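Installer et régler le kit à deux bras Dekness sur un plateau de tri

Ce tutoriel reprend la mise en service du kit bimanuel Dekness, du montage sur le cadre jusqu'aux premiers cycles de prise sur des pièces métalliques. Il s'adresse aux ateliers qui ont reçu le kit en caisses et disposent déjà d'un poste de commande. La partie logicielle s'appuie sur Tivby, fourni avec le kit.

Avant de commencer

Vérifiez que vous disposez des éléments suivants :
les deux bras et leurs platines de fixation ;
le cadre en profilés d'aluminium, équerres comprises ;
un plateau plan, bois ou composite ;
les faisceaux de câbles d'alimentation et de données ;
un jeu de clés Allen et un niveau à bulle.

Le cadre se pose directement au sol ou sur une table rigide. Au sol, l'accès aux connecteurs est moins commode, mais le montage est plus stable. Prévoyez un passage libre sur tout le pourtour et tracez la limite de la zone avec du ruban adhésif foncé.

Étape 1 – Assembler le cadre

Assemblez les quatre profilés sans serrer à fond. Mesurez les deux diagonales, corrigez l'équerrage, puis serrez les vis en croix. Glissez ensuite le plateau à l'intérieur. S'il bouge quand on appuie sur un angle, calez-le par-dessous. Un plateau mal calé fausse toutes les hauteurs de prise et il faudra refaire l'étalonnage.

Étape 2 – Fixer les bras

Les platines se montent sur les profilés gauche et droit. Elles n'ont pas besoin d'être exactement en vis-à-vis : un léger décalage laisse même plus de place aux coudes lorsque les deux bras travaillent au centre. Notez la position de chaque platine, elle vous sera demandée par Tivby.

Serrez, puis tirez sur la base à la main dans les deux sens. Aucun jeu n'est admis.

Étape 3 – Passer les câbles

Faites courir les faisceaux le long des profilés et fixez-les à intervalles réguliers. Au poignet, laissez une boucle assez ample pour que la pince tourne sans tendre le câble. C'est le défaut que l'on rencontre le plus souvent sur les kits montés trop vite : le câble tient au repos et tire dès que le bras s'allonge.

Étape 4 – Mettre sous tension et étalonner

Dégagez le plateau, branchez l'alimentation et lancez Tivby. Le logiciel demande d'abord la position de repos de chaque bras. Amenez-les à la main, coudes repliés, et validez. L'étalonnage relève ensuite 74 points par bras. Ne touchez pas au cadre pendant cette phase.

À la fin, Tivby affiche un écart pour chaque bras. Si l'un des deux est signalé en orange, contrôlez le serrage de la platine avant de relancer.

Étape 5 – Disposer les pièces

Pour les premiers essais, nous utilisons des cylindres hauts et des disques plats. Les cylindres se prennent facilement par les côtés. Les disques demandent de descendre les doigts presque au contact du support et révèlent tout de suite une erreur de hauteur. Posez les pièces sur une planchette mince, avec un séparateur vertical à droite, et laissez entre elles l'espace nécessaire aux doigts ouverts. 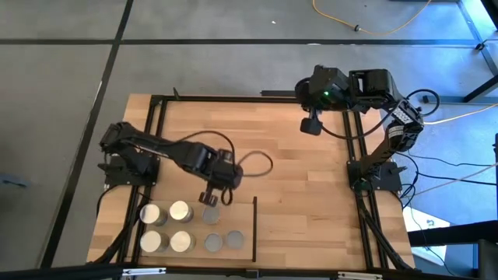 Rédaction : l'auteur est technicien d'intégration chez Clanham

Avec la disposition de la photo, quatre cylindres en carré et trois disques à leur droite, le bras gauche couvre la planchette et le bras droit peut rester replié vers le haut du cadre. Commencez par le disque placé sous la pince.

Étape 6 – Lancer un cycle

Réglez la vitesse au niveau le plus bas et exécutez une seule prise. Observez la descente, le doigt sur l'arrêt d'urgence. Si les doigts touchent la planchette, remontez la consigne de hauteur par petits pas. Une fois la prise répétable, passez à la série complète, puis augmentez la vitesse.

Les surfaces brillantes peuvent gêner la détection. Dans ce cas, diminuez l'éclairage direct ou baissez l'exposition dans l'onglet Caméra.

Notre avis après essai

Sur 584 cycles, les cylindres n'ont posé aucune difficulté. Les disques nous ont obligés à reprendre deux fois le réglage de hauteur. La notice Chiu livrée avec les pinces reste trop brève sur ce point – il faut tâtonner. Dekness conseille un contrôle du serrage tous les 2000 cycles ; nous le faisons aussi après chaque déplacement du cadre.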